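Garment folder and table hand, Plotden sorting room

Zemholm takes in worn clothing for resale and needs one more person to fold, check and stack it. The post is part-time, 14 hours a week over 3 mornings, starting in February. Ref. 2572. 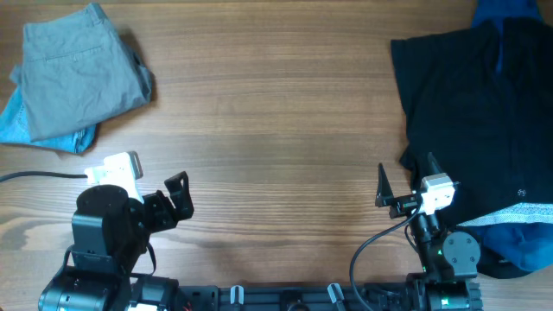

Folded trousers and jeans at left, dark shirt at right.

Duties: fold trousers and shirts to the house pattern, keep stacks square, clear the table between lots.

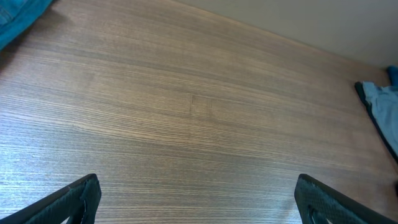
Table work is done standing. The table is wiped down before each lot, and folding starts from the middle. Keep the central area bare, as it is here, and leave waiting fabric at a corner.

Checking comes before folding. Report loose stitching, lint and marks.
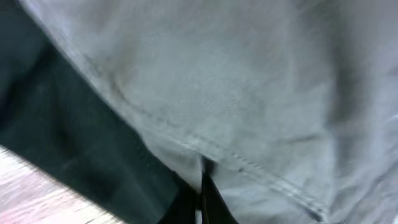
Reading time: 3 minutes

Seams and hems are checked by eye and by hand. No sewing is required. Training lasts 5 mornings under Coralie Bolger. 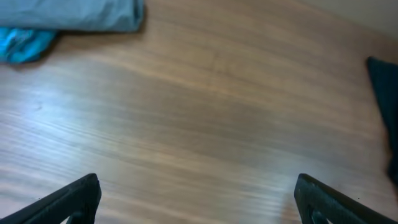
Lots are sorted by colour within type. Close shades must be told apart under room light: the pale blue cloth and the brighter turquoise one at top left would be logged separately. Glare on the wood can mislead, so check shades away from it.

Apply in writing to Tiago Rocha, Zemholm, quoting the reference. State which mornings you can work.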